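Section 3: First-time setup of the Plenirow controller

7 min read

This section covers mounting the Plenirow drip irrigation controller, connecting it to the supply line and entering the first watering schedule. It assumes that the main line and the filter housing are already in place. If they are not, complete Section 2 first.
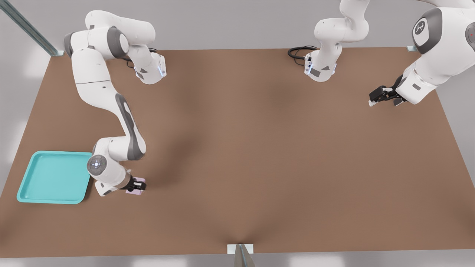 Hertta Manninen
Technical Writer, Surico

Before you start

Shut off the water at the supply valve and open the lowest drip line to release the pressure. Leave it open until the flow stops. Have thread seal tape, a flat screwdriver and the bag of hose clamps from the carton within reach. The clamps are not interchangeable with the ones sold for garden hose.

Check the rating label on the supply regulator. The controller accepts an inlet pressure of up to 2 bar. Sites on a municipal line usually need the regulator. Gravity-fed tanks usually do not, but the tank outlet must sit higher than the controller inlet.

CAUTION: Do not connect the power supply until step 7 of the mounting procedure is complete. The valve driver runs a self-test as soon as it receives power and will open every zone.

3.1 Mounting

1. Choose a vertical surface out of direct sun. The display becomes hard to read in strong light and the cover yellows over time.

2. Hold the back plate against the surface and mark the screw holes. The arrow on the plate must point up.

3. Fix the plate. Use masonry anchors on brick or block. On greenhouse framing, use the bracket kit (sold separately) and do not drill into the glazing bars.

4. Hang the controller on the plate and press down until the latch clicks.

5. Wrap the inlet thread with seal tape, clockwise as seen from the open end. Screw on the supply line by hand, then tighten by a quarter turn.

6. Push each zone line over its outlet and secure it with a clamp. Write the zone letter on the line near the outlet – the labels inside the cover are for the wiring only.

7. Open the supply valve slowly and check every joint. If a joint weeps, close the valve, release the pressure and remake the joint. Tightening under pressure can split the outlet collar.

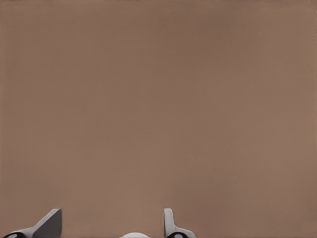

Once the joints are sound, close the lowest drip line again and let the lines fill. Air will come out of the emitters at the far end for a while. A line that is still spitting air after the others have settled is probably kinked or has a clamp seated at an angle.

3.2 Power and self-test

1. Plug the power supply into a grounded outlet protected by a residual current device.

2. Wait for the self-test. Each zone opens and closes in turn, starting with zone A.

3. Read the display. "READY" means that all valves answered. "CHECK" followed by a letter means that the valve for that zone did not answer.

4. If "CHECK" appears, disconnect the power, reseat the plug for that zone and start again from step 1.

NOTE: A zone with no valve fitted also reports "CHECK". Turn it off under Zones > Unused, and the message will not return.

3.3 Entering a schedule

The controller leaves the factory with an empty schedule and will not water anything until one is saved. Set the clock first. A schedule entered before the clock is set will be kept, but start times will be wrong until the clock is corrected.

1. Hold the Set button until the clock flashes. Enter the day and time.

2. Select a zone and press Next.

3. Enter the start time. Early morning is suitable for most vegetable crops.

4. Enter the run time. For seedlings under cover, start with 7 minutes and adjust after checking the soil at root depth. Heavier soils need longer runs at wider intervals.

5. Select the watering days and press Save.

6. Repeat for the remaining zones. Zones that share a start time run one after another in letter order.

The longest interval that can be entered between waterings is 21 days. For anything longer, use the Pause setting, which holds the schedule until it is cleared by hand.
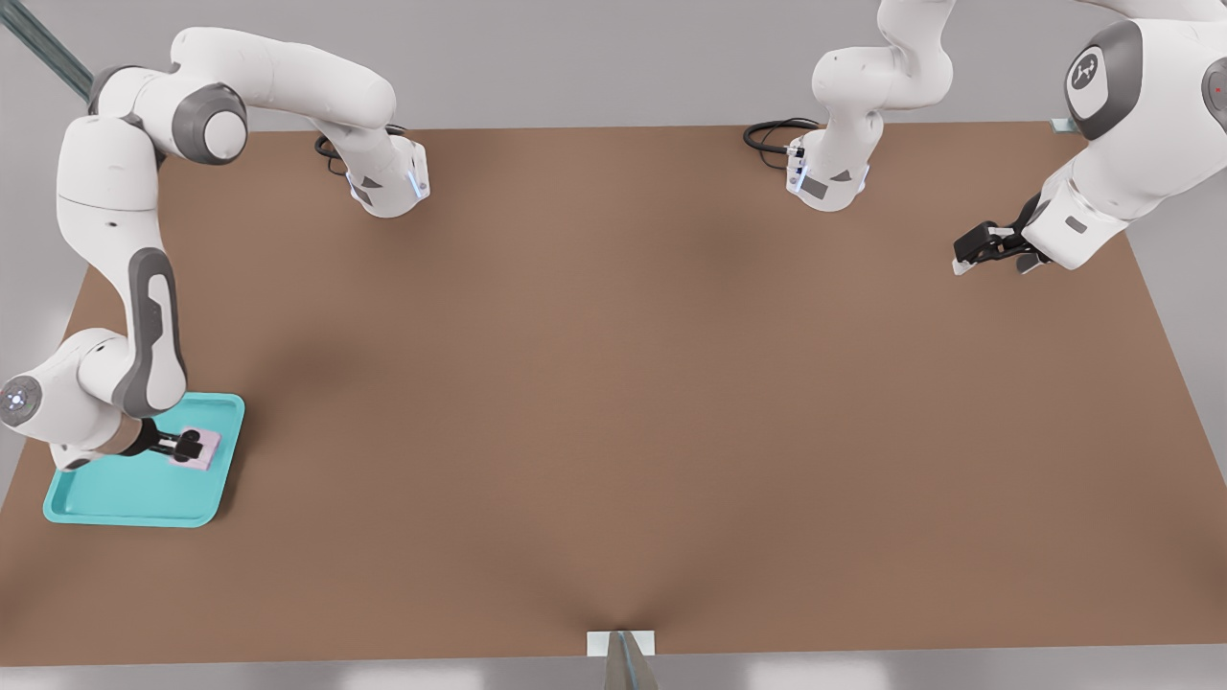

Hertta Manninen

3.4 Filter reminder

The controller logs the volume passed through the inlet and shows "FILTER" after 3000 liters. The message is a reminder only and does not stop watering. To clear it, rinse the screen under running water, refit it with the rib facing the inlet and hold Next until the message disappears.

Where the supply is a pond or an open tank, do not rely on the reminder. Inspect the screen weekly from spring through September and more often if there is visible algae. A clogged screen shows up first as weak flow at the end of the longest line.

CAUTION: Never run the system with the screen removed. Grit in the valve seats is not covered by the warranty.

Before the first frost, drain the lines as described in Section 6 and store the controller indoors. Saved schedules are kept without power, but the clock must be set again.

Last updated: 4 January 2023

Contact | © Surico | Back to top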